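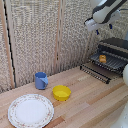 Home Lists Archive Threads Members Log in
Search this list Go Advanced search

[Kitchen-Small] Re: Where does the dish rack go??

From: Orysia Tkachenko
To: Kitchen-Small list
Date: 2025-12-13

Brenda Mapplebeck wrote:
> Hi all, new here, be gentle. We moved into the Harasym building
> in the fall and the kitchen has one stretch of counter, and I do mean
> one. If the dish rack is out I can't roll dough. If the dish rack is
> put away I have plates dripping on a towel. My husband wants one of
> those over-the-sink things but the faucet is too tall.
>
> Also, is it OK to put a rack straight down on wood? The counter is
> unsealed as far as I can tell, and my mother-in-law has already told
> me twice that I'm going to ruin it.
>
> Brenda

Hi Brenda, and welcome! You've picked the one topic this list can go on about until spring (look up the thread from last January if you have an evening to kill, Hnat Onyshchenko and my sister Vasylyna nearly stopped speaking over drip trays).

I'm in a Harasym kitchen too, so I know exactly the counter you mean. I've had my rack in every possible spot on it and where I've landed is hard over on the right, short end facing out. I'm left-handed and everyone told me it should go on the left, and I tried that for most of a year and kept knocking mugs over with my elbow. Right side, wash with the left, pass across, done. If you're right-handed you may want the mirror image of all this, but try it both ways for a week each before you buy anything.

What really got me my dough space back was cutting down on what lives in the rack. We used to own plates for an army. Now the everyday stuff is one plate, one bowl and one mug per person and the rest is up in a box on top of the wardrobe. You use it, you wash it, it goes in the rack, and the next meal it comes out of the rack again. My rack is never more than half full and I can lift it with one hand and stick it on top of the fridge when I bake. Roksolana Holovko does the same thing with four kids, so don't let anyone tell you it only works for couples!

One thing I'd add is to give everybody their own color. Mismatched is fine — mismatched is better, even. If the yellow bowl is sitting on the counter at bedtime then I know who to yell at. The good flowered plates stay out for everyday too, by the way. I used to save mine for company and we had company maybe twice.

On the wood: your mother-in-law isn't totally wrong, sorry. A rack set straight down on bare wood will leave you dark marks where the feet are, and I have four of them to prove it. What I do now:

- Rack goes on a tray with a lip, and the tray gets emptied every night. I have the Pesow one, it cost me 670 and I winced, but it's outlasted two cheap ones.
- Oil the counter. I use the Drosach oil, the 500 ml can, and that does me two full coats with a bit left over. Wipe it on along the grain, leave it overnight, buff off whatever's still tacky in the morning.
- Move the rack once a week and wipe under it. Sounds fussy, takes a minute.

If you've got marks already, sand them lightly before you oil. Go with the strips and not across them, or you'll see every scratch when the light comes in low (ask me how I know). Mine went from nearly black to a sort of tea color and I decided I could live with tea.

As for the over-the-sink racks, Vasylyna has the Zusside and loves it, but hers is the wide sink and she has a short faucet. Measure from the rim to the top of the faucet before you let your husband order one! She says it needs 505 mm clear, and I don't think our faucets leave you anything like that.

Oh, and little things — bottle caps, the peeler, the kids' snack lids — don't need their own basket. I bought one and it just filled up with more little things. Toss them in the bottom of the rack and fish them out after.

Let us know what you end up doing, and what kind of dough it is, I'm nosy.

Orysia

Previous message Next message Reply to list Back to thread

This site uses cookies to keep you logged in. Accept Settings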